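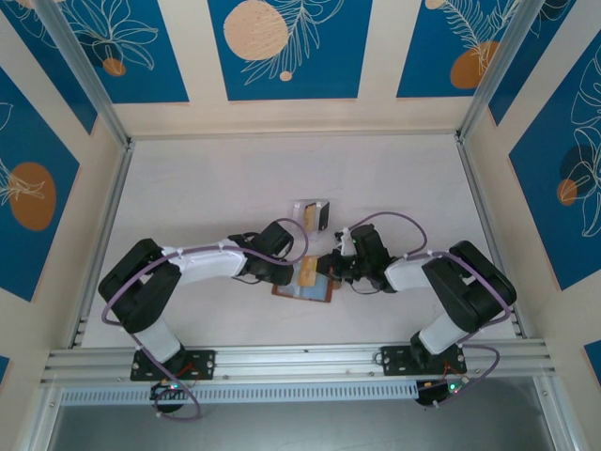 ¿Dónde van las piezas pequeñas al terminar la jornada? En la caja de plástico transparente, para que la bandeja quede libre a la mañana siguiente.

Septiembre, cuaderno del taller, banco 8. Dejo la norma por escrito porque de palabra ha durado lo que duran las normas de palabra. La bandeja de fondo gris azulado es para lo que se está usando. La caja es para guardar. Entre las dos hay un palmo de mesa blanca que, según la costumbre local, sirve de tercera categoría: «ya lo miraré».

La lista del proyecto Bukis tampoco ayuda. Distingue entre «material menudo» y «material menudo vario», y en la ficha 1.581 aparece una pieza marrón sin más señas. En este taller lo marrón es casi todo. He propuesto apuntar también la forma y el tamaño; en Layug, que es donde se guarda la lista buena, contestan que lo estudiarán. Llevan 7 meses estudiando el color de las etiquetas.

Prueba de hoy, a última hora: las piezas planas de pie dentro de la caja, apoyadas unas en otras. Tumbadas ocupan todo el fondo y la de abajo siempre es la que hace falta. De pie se cogen por el canto. Pega: si hay pocas, se caen, así que habrá que ponerles un tope de cartón o aceptar la inclinación como estilo de la casa.

Otra cosa – la bandeja no se arrastra. Se levanta. El borde lleva pespunte y prefiero que el hilo siga en su sitio cuando la pidan de vuelta los de Mondon.
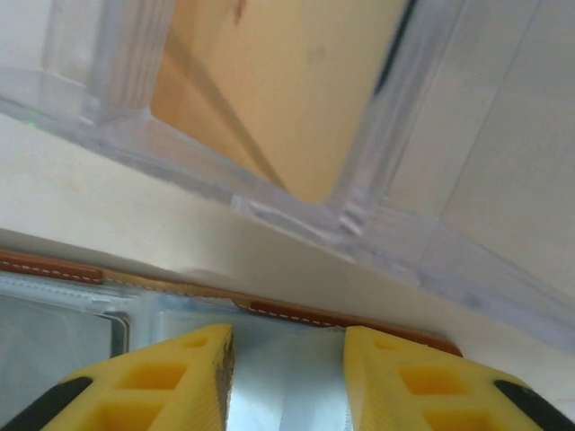 Desde el banco de al lado me dicen que una caja transparente no necesita etiqueta, que para eso es transparente, y que en Lerarau llevan años trabajando sin etiquetar nada. He visto los estantes de Lerarau. Le pongo etiqueta.

Pendiente:
– Decidir si la tapa se usa o se sigue perdiendo.
– Cortar el tope, probar con cartón del fino.
– Corregir la ficha 1.581 aunque no me dejen.
– Pedir otra caja igual. Igual, no «parecida», que luego no se apilan.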